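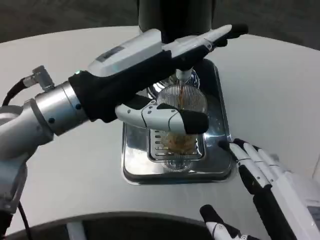 I've been meaning to write up the coffee project since before Christmas, and every time I sit down to do it I end up back out in the workshop fiddling with something. So, with a pot of tea and no screwdriver within reach, here goes!

The arms came up the back stairs in February, and it took Yamuna Nambiar and me most of a weekend to get them bolted down and talking to each other. Yamuna wrote the motion software (she calls it Hegde, after an old teacher of hers) and I did the wiring, the brackets and a fair bit of the swearing. We've logged 234 runs now, nine of them on a single evening when neither of us wanted to be the first to go home.

I'd figured the left hand would be the easy one. All it had to do was get to the spout area and stay put, but any sag in the shoulder shows up as a wobble at the fingertips, and I spent ages chasing that before I found a loose collar screw. My favourite bit of the whole build is much sillier - it's the little clear cup.
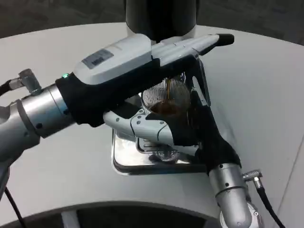

Grip force has eaten more of our evenings than anything else. We started with a foam cup, which was very forgiving and taught us nearly nothing, then moved on to glass and got nervous. The black sleeve on the right hand has made a big difference there, and I love how it wraps around the cup from below and the side, with those white finger segments reaching in underneath. Yamuna wants to bring the grip down another notch and I'm inclined to let her, so long as she's the one holding the dustpan.

Next up is the cable tidy, then a slower lift. If you've got a good way of routing cable past an elbow joint, please leave me a comment!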